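Kwok-wai Hsiao wrote most of the bench rules at Rididport, and he keeps them to one page. "If it runs to two, people stop at the first," he says.

The rule he gets asked about most covers blades. Any cutting tool held by an arm counts as sharp, even a plastic one used on modeling clay. Hands stay off the mat until the arm is stopped.
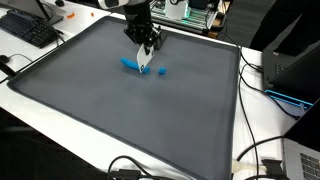
Page last changed: 14 February 2026

Hsiao would also like a standard way to mark tools. Korska and Cenata each have their own – "and neither reads the other's," he says.

Cables are a sore point. He wants them clipped down before June. "I've asked for 14 clips. I didn't ask for a new table."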